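Tralville Student Robotics Club
Minutes of the Regular Meeting, 20 May 2021

The meeting was called to order with a quorum present. The minutes of the previous meeting were approved as circulated.

1. Budget
The remaining balance was reported as $800. Members approved the purchase of 2 replacement servo motors from Kavora. A request for additional table space was deferred.

2. Flullbridge Open
Registration for the August competition is complete, with 11 students on the roster. Travel forms are due to the faculty office before the end of the term.

3. Kitchen Task Project
The manipulation team reported that roughly 3000 training attempts have been logged. Work continues on the block stacking task at the play kitchen. The team asked that the layout of the counter be recorded in the project notebook before each session. The following were entered into the minutes.

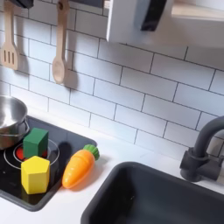

Green and yellow blocks on the cooktop, with the toy carrot to the right.

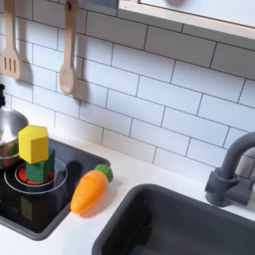
A member of the manipulation team asked whether a stack should be scored as complete as soon as the upper block is released, or only after a waiting period. The member favored a waiting period and offered to draft wording for the scoring sheet. The matter was placed on the agenda for the next meeting.

The meeting was adjourned.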